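Bridthorpe Kitchen Counter Set -- data card

Maintainer: Rogério Aguiar
Release: March 10, 2019
Records: 2022
Object entries: 179

Scope

The set covers countertop objects and the arranging of them: canisters, jars, cutting boards, small appliances and paper or towel storage. All records come from the Ongart kitchen in Bridthorpe. Entries name an object by form and finish. Contents are listed only when the container is clear. 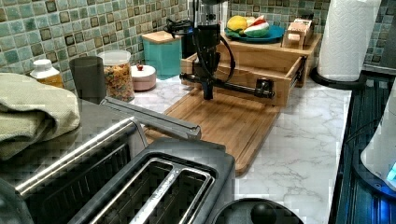
Each record has an object list, a surface label and a free-text note. Surface labels are "marble-pattern", "tile" and "board". The Stakureo label list was used as a base -- 69 of its terms were kept, and the rest were dropped as too narrow. Lids are recorded as part of the container, with their own color field.

Orientation

Orientation is a required field for any object with a base. Values are "upright", "sideways" and "unknown". A holder such as the black one with a long rod and a round base disc is entered as "sideways" when the disc stands on edge, whatever the direction of the rod. Contact with a neighboring board goes in the note.
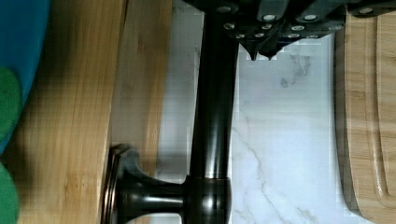

Surface marks have no separate label in this release. Veining is treated as part of the countertop and left out. A dark grey smudge like the one on the white marble goes in the note as "mark, cause unknown". Shadows are not entered.

Files are split by Rumance into folders of up to 2000 records.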